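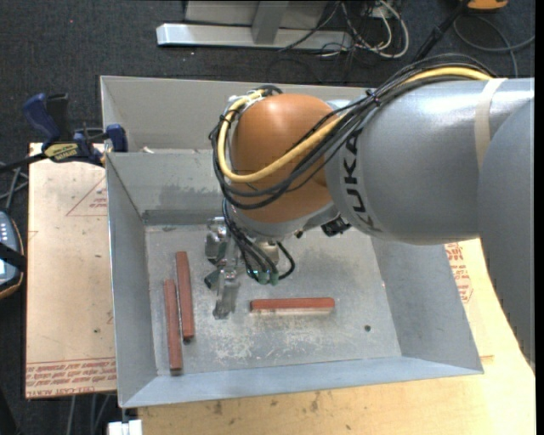 How many demonstrations before the picking gets stable?
Board: Learning from demonstration / Data collection

tovek_m
Hello all. I am collecting examples for a bin picking policy and I would like to ask for opinions before I spend another month on it. The arm is a KUKA, the parts are bars in a metal bin, and the gripper must reach down to the floor of the bin to take one. I guide the arm by hand control, I record the joint positions, the gripper state and the fixed camera, and I stop the recording when the bar is out.

At this moment I have 38 good episodes per bar position, for 16 start positions. The policy learns the middle of the bin quite well. When a bar is close to the side wall it goes down with confidence to the wrong place and touches the wall. My colleague says simply to record more until we have 1,000 episodes. I am not sure that more of the same will help. What would you do?

pellworth
More of the same will not help, I can tell you this from my own bins. You say 16 start positions. Did you choose them by yourself, or were they random? People always put the part where it is comfortable to pick. After one hour your hand does it without asking you.

tovek_m
I chose them. There is a drawing with 16 crosses, and I put the center of the bar on the cross. The angle I change a little.

pellworth
Then this is your problem. The policy has learned your drawing. Throw it away, drop the bars from some height and record what you get.

Glenys Wihongi
I don't agree completely with pellworth. Dropping is good for variety, but in a bin with sloped walls the bars slide down to the same few places, so you only exchange one habit for another. On the Climden cell we did half and half. One half was dropped. The other half was placed on purpose in the bad positions: parallel to the wall, two bars side by side with a small gap, one bar alone across the middle. The second half was boring to record and it gave us most of the improvement.

Also please think about the approach. If two bars lie next to each other along the wall, which one do you take first? If you sometimes take the outer one and sometimes the inner one, the policy will go between them. Mine did exactly this for weeks.

tovek_m
I have to admit that I never made a rule for this. I take the one that looks easier -- and I suppose that changes with my mood.

Glenys Wihongi
Make the rule and write it on paper next to the controller. And if a second person is recording, this person must read the paper also.

enda_user
Small question from the side. Do you keep the failed attempts? We use Enda for labeling and it has a separate tag for "touched the wall, corrected, finished". I was deleting those at first, and then I stopped deleting. The corrections teach it how to come back.

pellworth
Keep the corrections, yes. Keep the collisions, no. If the finger pushes hard on the floor of the bin you don't want a model that thinks this is a normal way to grasp.

enda_user
I keep both, with different tags. You can always filter later, but you can't get back what you erased.

pellworth
You can also fill a disk with rubbish and never filter it. I have seen this more often.

tovek_m
Both of you are partly right for my case, I think. I have deleted roughly a third of what I recorded and now I am a little sorry.

Another thing I wanted to ask is about light. The bars are reddish brown and one long edge can reflect as a pale strip, depending on how the bar is lying. The floor of the bin has whitish scratches. In the camera picture a scratch and a reflection are sometimes very similar. Should I paint the floor?

Glenys Wihongi
Please don't paint it. In production the bin will be scratched again after a few days. Move the lamp between sessions, and write down where it was. Three lamp positions were enough for us.

desmet_fan
I would paint it. Matte gray, one layer. De Smet had a nice note on this in their old integration guide, I will look for it. Why must the model learn scratches when you can remove them?

Glenys Wihongi
For a demo, paint it. For a line that runs all year I would not.

wosport_lab
One practical point which is missing until now: the cables. When I record at the side wall, the wrist turns far and I drive slower, so the loops don't catch on anything. My episodes at the wall were almost double the length of the others, and the policy learned to hesitate there. I resampled all to the same speed and it was better -- not perfect.

tovek_m
I did not look at the length at all. I checked now, and mine have the same pattern, the wall episodes are much longer. Thank you, this was very useful.

My plan is now: a rule for which bar goes first, half dropped and half placed, lamp moved every session, corrections kept with a tag. I start with 38 new episodes only at the walls and train again before I record anything else. I will write here when I have the result, probably in April.

pellworth
Please also tell us what happened with the drawing.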